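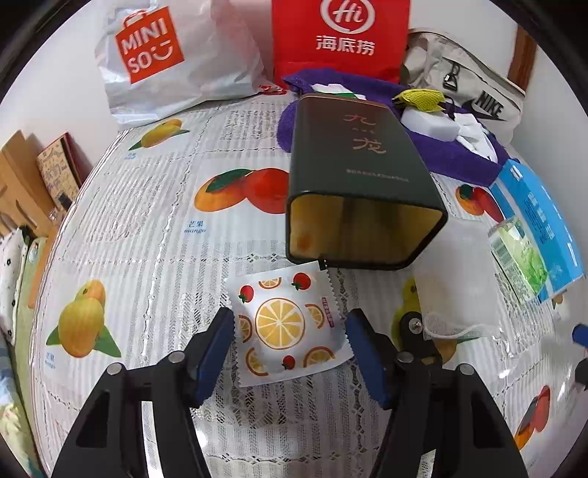
NARNLOW, June

Review: the Plilex two-finger gripper, tried on a messy bed

I've wanted a machine to tidy my bedroom since I was a kid, so when Aitana Carrasco offered me a few weeks with the Plilex hand tool I said yes before she'd finished the sentence. The Plilex is a gripper you hold and squeeze yourself. There's no arm on it, no motor, no wheels. You do the chore with two fingers in place of your ten, and you learn very fast which parts of housework a robot hand could manage and which parts are still miles off.

My test was clearing the bed, which at my place means everything that came home in shopping bags and never got put away. Small sachets, a tin, foam blocks, a towel, bits of paper. I gave myself 20 tries at each kind of thing and dropped whatever I caught into a box on the floor.

The sachets were the big surprise! A little square packet with zig-zag edges, lying flat on a sheet, looks like the worst thing you could ask two fingers to pick up. But the pads are rubber and they angle inward, and if you come in low from both sides the packet bows up in the middle and there it is, in your hand. I got it 17 times out of 20 and I was grinning like a fool by the end. The misses all came from pressing too hard and bunching up the sheet.

Foam blocks are a joy. Grab one anywhere and it comes. The tin was fine too, as long as I took it across the narrow side - go for the long side and the fingers just don't open wide enough.

Then there's the towel. I can lift a towel with the Plilex, sure. Folding it is another matter, and I never once ended up with anything I'd put on a shelf. You pinch a corner, lift, and the rest hangs there in a lump with no second hand to catch it. Kyu-ri Min, who borrowed the tool for an evening, got a washcloth into quarters by dragging it over the edge of the mattress, and I'm still impressed. Paper scraps were nearly as bad. I gave up after nine.

As a piece of gear I like it a lot. The open finger shape keeps the weight down and lets you see what you're reaching for, and the screws at the joints hadn't worked loose when I checked them at the end. It weighs 470 grams, and my wrist started to complain after 40 minutes. A softer handle would help. The pads pick up lint and need a wipe now and then.

So can machines do the chores yet? Going by this hand, picking up and dropping in a box is very close, much closer than I expected, and that alone would change my mornings. Sorting is a question of brains, and I can't judge that with a tool I'm steering myself. Laundry, no. Two fingers aren't enough, and I'd want to try a pair of these before I said anything more hopeful. Aitana says a second one is on its way to me, and I've been saving up towels.

Score: 81 out of 100

Reviewed by Olga Herrero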